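Setting Up Your Fund Watchlist and Screens in Clinov

Part 3: From a blank account to a working screen

If you've come straight from Part 2, your Clinov account is open, your email is confirmed and you're looking at a mostly gray page with one button on it. Good, you're where you should be. If the page shows a row of colored tiles, you've landed in the adviser version by mistake. Sign out, go back to the sign-in page and pick "Personal" from the little menu under the password box.

I'm Marwa Hegazy and I wrote this guide because I kept explaining the same screens to people over the phone. I use Clinov to keep an eye on sustainable funds, my own and my mother's, so that's the angle I take all the way through (you can use it for any kind of fund, the buttons are the same). I don't tell you what to buy anywhere in here. I wouldn't know what's right for you, and the software doesn't either.

Before you start

Have these handy:

- your most recent statement from whoever holds your funds
- the fund codes, usually printed in small type under each fund name
- a rough list of what you do and don't want your money in

That last one matters more than it sounds. I sat down the first time without it and spent an evening ticking and unticking the same box.

3.1 Create the watchlist

1. Click "New list" at the top left.

2. Type a name. Keep it short, as long names get chopped off on the phone version. Mine is called "Home".

3. Choose the currency you want totals shown in. You can change it later under Settings, but your notes will be re-sorted when you do, and I found that annoying.

4. Click "Save". The list is now open and has nothing in it.

Note: Clinov saves lists only when you click "Save". Screens, which we get to in 3.3, save themselves as you go. I have no idea why the two work differently. You get used to it.

3.2 Add your funds

1. Click the plus sign at the right of the list name.

2. Type or paste the fund code and press Enter. Searching by name works too, but you'll often get several share classes of the same fund, and they can carry very different charges.

3. Check the share class against your statement, letter by letter. "A Acc" and "A Inc" are two different lines.

4. Enter the number of units you hold. If you're only watching the fund, leave this at zero.

5. Repeat for each fund, then click "Save".

Caution: if you import a spreadsheet instead of typing, Clinov reads the first column as the fund code no matter what the heading says. I once had the purchase dates in that column and ended up with a page full of red triangles. Move the codes over first, and then import.

When I did my own list I had two funds from Azevedo that looked like twins. Same name, same manager, nearly the same yearly return. One paid out its income and the other put it back in. My statement had them as one combined line, so for a while I had everything entered under the wrong one, and the income forecast was nonsense. If your forecast looks too cheerful, look there first.

3.3 Build your first screen

A screen is a set of rules that sorts funds into "passes", "fails" and "not enough data". You can run it over your own list or over everything Clinov covers. Start with your own list! It's quicker, and you'll understand the results because you know the funds.

1. Open the "Screens" tab and click "Blank screen". There are ready-made ones too, but I'd leave those until you know what the settings do.

2. Under "Exclusions", tick the industries you want kept out.

3. For each one you tick, a slider appears. It sets how much of a company's revenue may come from that industry before the company counts against the fund. Clinov starts every slider at the strictest setting.

4. Under "Themes", pick the things you'd like to see more of, such as clean water, public transit or energy storage. Themes don't rule anything out. They only change the order of your results.

5. Click "Run".

Note: the first run can take a few minutes, especially in the evening. Later runs are much faster. Go make tea.

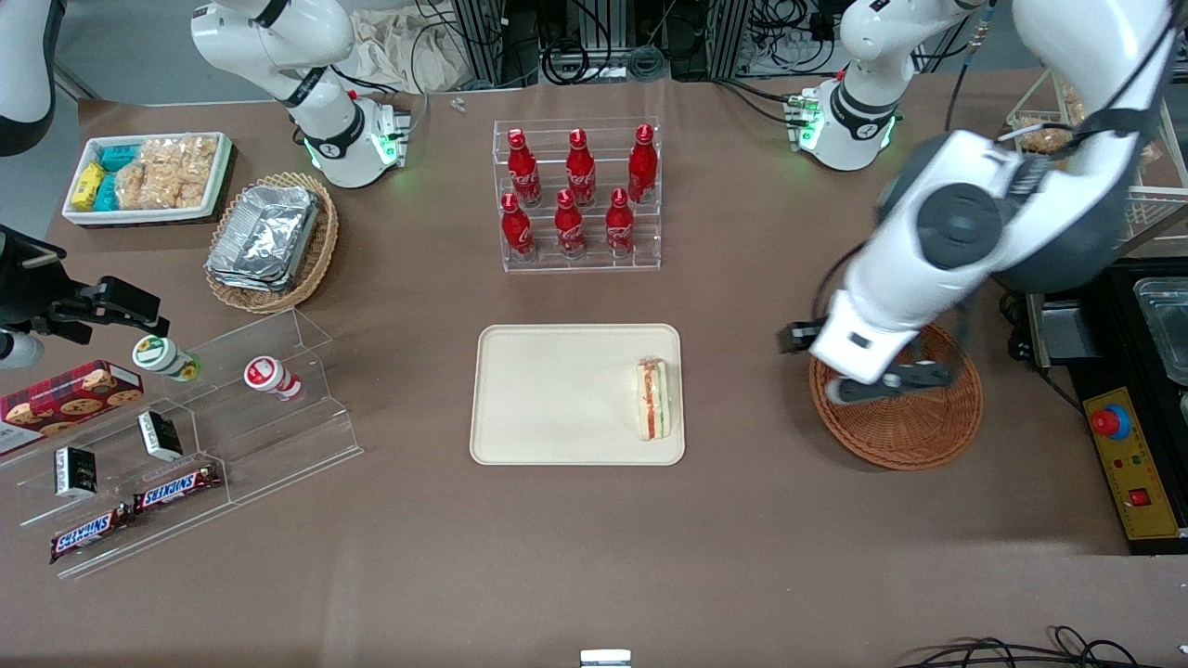
Now for the part that trips up nearly everybody I've helped, which is the difference between a fund failing a rule and a fund having no data for it. Clinov gives failures a solid square and missing data a hollow one, and on a small phone the two look awfully alike. Tap the square and you'll get a sentence telling you which it is. It helps me to think of the groups as containers on a table: you can have a tray with snacks in it and a wicker basket with nothing in it, and the basket isn't a bad basket, there just isn't anything in there yet to judge. A hollow square is the basket. Leave those funds on your list, put a note on them, and check again after the next data update.

3.4 Reading the results page

The results page has a summary strip at the top and the funds underneath. From left to right, each fund row shows the name, the result, the share of the fund that Clinov has data for (it's labeled "Coverage") and the date of the holdings it used.

Look at Coverage before you look at anything else. A fund can pass with flying colors on a very small slice of its holdings, and the pass then tells you very little. There's a setting to hide those:

1. Click the gear at the top right of the results.

2. Find "Minimum coverage" and drag it to where you're comfortable.

3. Click outside the box to close it. There's no OK button here, and the change takes effect right away.

Then look at the holdings date. Fund companies don't publish their full holdings every day, and some are slow. In August I had a fund on my list that was still being judged on holdings from early spring. The result might well have been fair, but I wrote "old data" next to it and waited.

If you want to know why a fund failed, click its name and then "Show companies". You'll see each company that tripped a rule, with the rule beside it. Sometimes it's a single small holding. You then have to decide for yourself whether you mind, and I go back and forth on this more than I'd like to admit.

3.5 Connect a second data source (optional)

Clinov comes with its own ratings, and you can add one outside source next to it. I use Drenier. Gundow works as well, though it covers fewer bond funds, so if you're mostly in bonds you may find a lot of blanks.

1. Sign in to your Drenier or Gundow account in another browser tab and leave it open.

2. In Clinov, go to Settings, then "Connections", then "Add source".

3. Choose the source and click "Request code".

4. Copy the code from the other tab and paste it in. Watch for a stray space at the end, as Clinov counts it as part of the code and turns you away with "Error 274".

5. Click "Link". A second rating column shows up on your results page the next time you run a screen.

Caution: don't click "Replace" instead of "Link". "Replace" swaps out the built-in ratings, and your old results are cleared. You can get the built-in ratings back, but the old results are gone.

The two sources will disagree, and often. One might mark a utility company down for the coal plant it still runs, while the other marks it up for the wind farms it's building. When I see a wide gap I open both write-ups and read them. It takes ten minutes and I usually come away with an opinion of my own, which beats averaging two numbers.

3.6 Set up alerts

1. Open your list and click the bell.

2. Choose what you'd like to hear about. I have "Result changed" and "Charges changed" switched on, and everything else off.

3. Choose how often. "As it happens" sounds useful until a data update goes through and your phone buzzes all through dinner. I'm on the monthly summary.

4. Click "Save" (yes, this one needs it).

Note: price alerts are on a separate page, under "Markets". I've never turned them on. I'm in these funds for the long haul and I know what I'm like with a falling number in front of me.

3.7 If something goes wrong

The list is empty after you sign in. You probably closed the page before saving. Look under "Drafts", at the bottom of the left-hand menu, where Clinov keeps unsaved lists for a short while.

Everything fails. Check your sliders. At the strictest setting, one company earning a tiny bit from an excluded industry is enough to fail a whole fund. Loosen one slider at a time and run it again, so you can tell which rule is doing the work.

Everything passes. Make sure the exclusions are ticked as well as set. You can move a slider and then untick its box, and the slider stays where it was while doing nothing.

"Error 274". Bad code in the connection step, nearly always that extra space. Request a fresh one and paste it again.

"Error 701". The outside source is down for maintenance. Wait an hour and click "Retry". You don't have to link it again.

The total looks wrong. Check the units first, then the currency. If both are right, compare the price date in Clinov with the one on your statement, as they can be a day or two apart.

Part 4 covers sharing a list with someone in your family and printing the yearly summary. Before you move on, run your screen one more time and click "Keep a copy" at the bottom of the results, because Part 4 uses that copy in its first step.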